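Jedwood Dual-Arm Gripper Evaluation Station
Product line: Traltville Bench Systems
Item 1432
Availability: Built to order, ships from Firnville

Overview

The Jedwood station is a bench platform for laboratories and integrators that need to compare grippers, wrist cameras and arm controllers under the same conditions. Two arms share one work area and may carry the same end tool or different ones. Either arm can be fitted, removed and set up again without disturbing the other.

The station is supplied to universities, test houses and in-house automation groups. It is intended for evaluation work and is not rated for production use.

Gripper comparison

Each gripper is mounted on a common bracket, and the finger sets are changed with ordinary hand tools. The standard delivery includes 2 finger sets: a long parallel pair and a tapered pair for work in tight spaces. Customers who wish to test their own fingers may request the mounting drawing before placing an order.

We recommend that grippers be compared on loose cable and small electronics as well as on blocks and cylinders. Rigid parts of a known size tend to flatter most grippers. Cords, plugs and thin connectors show more clearly how a finger tip closes, and how much the operator can see while it does so.
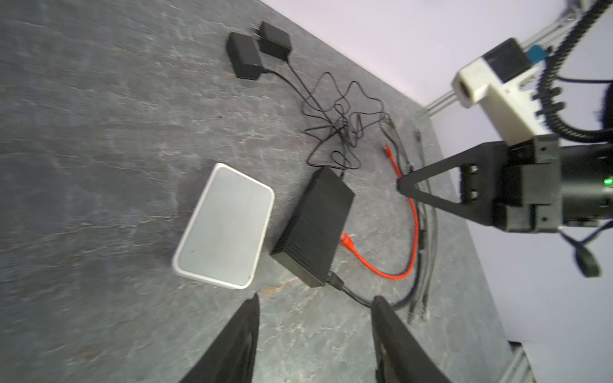

Cable handling setup, wrist camera view: power adapters, network cable and the second arm at right.

Cameras

Every arm accepts a small camera module at the wrist. The view is set so that the finger tips remain in the picture during an approach, which allows the operator to judge the gap between them. A second camera mount is offered in a raised version for taller grippers. Mounts are 3D-printed and can be reordered singly.

Focus is fixed at the factory. Objects at working distance are sharp, while the fingers themselves may look slightly soft – this is normal and does not call for adjustment.

Controller options

The station may be ordered with the Thepsuriya controller or prepared for a controller already owned by the customer. The Thepsuriya unit stores up to 20 named test routines and can replay each of them on either arm. Results are saved as plain text files and may be opened in any spreadsheet program.

Customers supplying their own controller should complete the interface form before the order is confirmed. Changes made after confirmation may extend the delivery time.

Included with the station

Two arms with wrist brackets
Finger sets, long and tapered
Wrist camera modules and mounts
Cable carriers for both arms
Setup guide and test record sheets

Service and loan units

The warranty period is 3 years for the arms and 2 years for cameras and grippers. Finger pads are treated as wear parts and are not covered.

A loan station is kept at Firnville for customers who wish to run a trial before purchase. Loan requests for November should be submitted early – the unit is normally reserved well ahead for that month. Please quote the item number in all correspondence.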